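The Second Ending

Selorm Owusu had to lock the cinema at midnight, and it was already twenty minutes before. The film was still running. He stood behind the last row with the keys in his hand and looked at the heads. There were 161 people in a room for 200, and this was more than the Ritari had seen since December, when they showed the old Christmas films for half price.

The film was called Hirnberg. It was the third and last part, and people had waited five years for it. In the first part the captain leaves her village under the mountain. In the second part she loses the mountain to the enemy. Everybody knew that in the third part she would take it back, and the only question was whether she would live. In the foyer two boys had nearly come to blows about it. One of them wore a cape which he had sewn himself, and the sewing was not bad.

Selorm knew the answer. He had seen the film at noon, alone, to check the sound. The captain did not live.

He had watched it with a sandwich on his knee and after it he could not finish the sandwich. Then he had gone up to the projection room and telephoned Yayra Nyarko, although they had not spoken for three years.

"You killed her," he said.

"Who is this?" said Yayra. Then she said, "Selorm. It is a very bad line."

"You told me she would come home. You told me at the bus stop. She comes down the mountain and her brother is on the roof, repairing it, and he doesn't recognize her."

It was quiet for some time on the line. He could hear a tap running, and then somebody closed it.

"I wrote that," she said. "We even filmed it. It was two days in the rain at Jeltum, and the roof was real, and the actor was afraid of heights. It is very beautiful. They showed it to 100 people in a test and they didn't like it."

"All of them?"

"Enough of them. Unnithan said the people wanted to cry. He said that when she comes home they only feel sleepy." Unnithan was the producer. Selorm had met him once and remembered mostly his scarf.

"I wanted to cry too," said Selorm. "About the roof."

She laughed a little at this, but she did not say anything more about it, and he did not know how to continue. When they were young they had written the first story of the captain together, in a school notebook, during the lessons of chemistry. The mountain was his. The brother was also his, and the roof, because in his childhood there was always somebody on a roof. The captain was hers from the first page. Later Yayra went away to study and took the notebook with her, and he had said that she could. He had really said it. He had been asked about this by his wife many times.

"Is my name in it?" he had asked at last. He was ashamed of the question before it was finished.

"Did you stay until the end?"

"I switched it off when the music came. I had to clean the lens."

"Then stay tonight," said Yayra. "I have to go now, the child is in the bath." And she had put down the telephone.

So now he stood behind the last row.

On the screen the captain was climbing. The snow came sideways. He knew that she had eleven more minutes. A woman in the row before him had already taken out a handkerchief and held it ready on her knee, folded, as one holds a ticket. The boy with the cape sat very straight. His friend, the one who believed that the captain would die, had taken his hand or perhaps only his sleeve.

Selorm found that he was angry with all of them a little. He thought, it was you who wanted this. Then the captain reached the top and turned around, and one saw her face, and he was not angry anymore. It was well done. He could admit it. At noon he had watched only for the thing that was missing.

She died. Nobody in the room moved. Then the music came, and the white letters began to go up on black, and the people did what people always do. They looked for their coats. They switched on their telephones. The woman with the handkerchief had not used it and put it back in her bag.

"There is maybe something after," said Selorm. He said it too softly, and then he said it loudly. "Please, you can stay. There is maybe something after."

Some sat down again. Most of them were at the door already, where his nephew was giving out the posters. The letters went up. There were the actors, then the horses and the people who looked after the horses. There were the drivers, the cooks, a dentist. He had never thought that a film would need a dentist. It was four minutes before midnight.

Almost at the bottom, after the songs, there stood a line alone. It said: The mountain, the brother and the roof by S. Owusu.

It went up slowly, like the others, and it was gone.

He waited until the screen was black. There was still no light in the room, since he was the one who had to make it. Then he heard rain. There was no picture, or the picture was so dark that he took it for none. He heard rain on wood, and a hammer, three or four strokes. The hammer stopped. A man's voice, from somewhere high, called down, "Yes? Are you looking for somebody?"

And that was all. The boy with the cape turned around in his seat.

"What was that?" he said. "Who was that?"

"That was her brother," said Selorm.

"But who is he talking to?"

Selorm walked down the side to the switch. It was past midnight now and he would have to write this in the book. He put his hand on the switch and did not press it yet.

"What do you think?" he said.

The boys were still talking about it on the street when he let down the grille. They stood under the sign and one of them was shouting. Selorm put the keys in his pocket and went home the long way, past the school.

First published 7 Jun 2020.
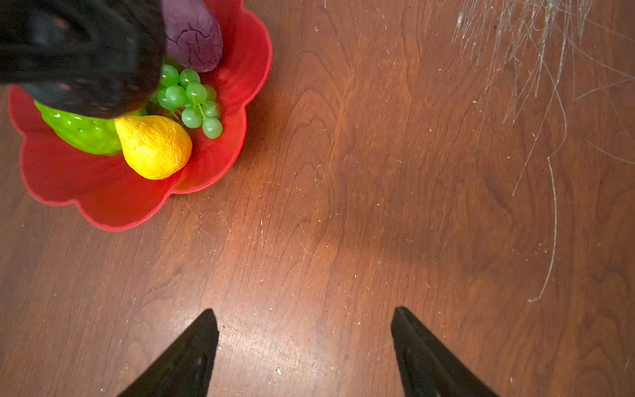

Green grapes in a red bowl, on a wooden table.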